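Sheehan tether tests: frequently asked questions

What does the method claim to do?
Sheehan learns a fetch-and-collect task from demonstrations, then adjusts its own grasp after a miss. The write-up says 2 corrections per attempt are enough. I'd like to see that in more than one room.

Is 81 percent a good result?
It depends what you count. The figure covers 160 attempts, and a grasp that slipped and was saved by the second try is scored the same as a clean one. Fadime Tekin rescored the June logs and got a lower number for first tries - the paper leaves that out.

How many demonstrations did it need?
Around 40 per object. Penwood, the older baseline, was given fewer, so the comparison is shaky.

Does it work in a real home?
Not shown yet. The shelf trials use a piece or two of fruit, a red basket and a mostly empty set of cubbies.

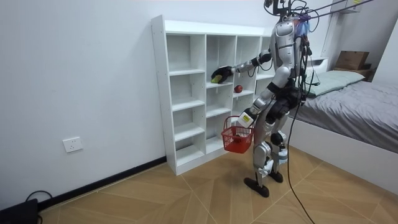

Full shelves are the harder case, and the authors say so in one line of the appendix. The robot is also on a tether, so walking range is untested.

Can I get the data?
The Bernance logs are on request. The Didier runs are still being checked.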